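# Moving a classroom library into Skullance – is there a way to keep the reading levels?

**Lutfa Sultana**

Hi all, hoping someone has been through this already. I teach third grade at Majumder Elementary and I've been keeping my classroom library in a spreadsheet since 2021. It has title, author, ISBN, a reading level I assigned myself, and a column I just called "notes" where I wrote things like "sad dog" or "good for kids who liked the shark one."

Our school is now putting everything into Skullance, and my classroom books are supposed to go in too. I exported my sheet as a CSV, ran the import, and most of it went fine. But the reading level column came through blank on every single book, and 67 titles got kicked into a list called "unmatched." When I open one of those, it shows me the title and nothing else. Not even the author!

So I have two problems, I guess. Where did my levels go? And do I have to type in the unmatched ones by hand? I've already tried:

- saving the CSV again from a different program
- renaming the column "Level" instead of "My level"
- importing just one shelf to see if a smaller file helped (it didn't)

I also asked the district help desk and got a link to the same page I'd already read. I'd love to have this done before the kids come back in from February break, because they're going to want to check things out on the tablets right away and I would rather not be typing while they stand there. Thank you!!

---

**tobyreadsmaps**

Level has to be a number I think. If yours are letters that's why. Just turn them into numbers.

For the unmatched ones, yes, by hand. I did mine while watching TV.

---

**MrsPelkey**

I went through this last year with a collection about the size of yours, so let me give you the long version. The answer above is partly right, but please don't convert your levels to numbers yet! You'll lose the letters, and you'll be annoyed with yourself in April when a parent asks what level N means and you have to work backwards.

Skullance has two level fields. One is the "official" level, which it fills in from its own book database, and that one does want a number. The other is a local field, and it's hidden until somebody with admin rights turns it on. If it's hidden when you import, the program reads your column, finds nowhere to put it, and moves along without so much as a warning. I lost a whole afternoon to this. Ask whoever has the admin login at your school to go to Settings, then Catalog, then Local fields, and switch on "Teacher level." You don't have to delete your books first. Run the import again, pick "Update existing," and match your column to Teacher level on the screen with all the drop-down menus.

While they're in there, have them turn on "Teacher notes" too. Your notes column sounds wonderful and it would be a shame to leave it behind. My kids search by notes more than by author at this point (I have a lot of books tagged "gross").

Now the unmatched list. Before you type anything, open your CSV in a plain text editor and look at the ISBNs. When a spreadsheet sees a long number it sometimes decides to be helpful and shortens it, so you get something with an E+12 in the middle. Or it chops the zero off the front of the old ten-digit ones. Skullance can't match either kind. The fix is to go back to your original sheet, select the whole ISBN column, format it as text, and see whether the digits are all still there. If they are, export again and you're in good shape. If they're gone from the original too, then you'll need the actual books, and I'd use the barcode scanner in the tablet app. It took me around 3 minutes a shelf once I had a rhythm going – much faster than typing.

A couple of other things I wish I'd known:

The import skips duplicates. If you own 6 copies of the same book for a reading group, it makes one record and quietly ignores the rest. You add the extra copies from the book's own page, under "Holdings."

If you also use Clilley for e-books, leave that connection off until your print books are cleaned up. Clilley sends its titles over every night, and if it finds a half-empty record with the same name it will happily attach itself to that one. Then a kid taps on the paper book and gets told it's on a screen. Untangling those is slow work, one at a time.

And keep your spreadsheet! Put a copy somewhere safe and don't touch it. I still open mine every so often when something in the catalog looks funny, and it's settled the question every time.

I put my own column headings and the order I did things in on my class page, so feel free to borrow any of that. Write back if the Teacher level switch isn't where I said, as they do move the menus around.

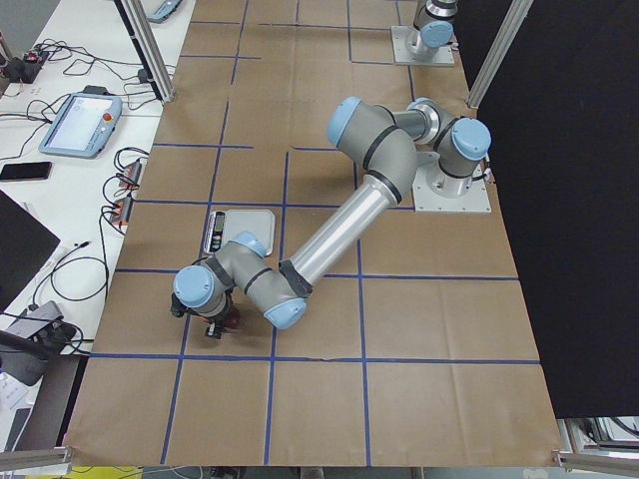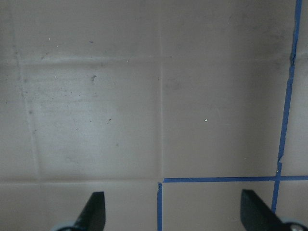 **Lutfa Sultana** – Oh my goodness, it was the E+12 thing! I opened the file in a text editor and there they were, all down the column. My original sheet still had the full numbers, so I formatted them as text like you said and nearly everything on the unmatched list went through. The leftovers are mostly little paperbacks from a garage sale in Ullthorpe that don't have a barcode at all, so I'll type those. I'm still waiting on our admin to turn on the level field, but she says she'll do it after lunch. Do I need to run the import a second time for the notes, or will levels and notes both come in together?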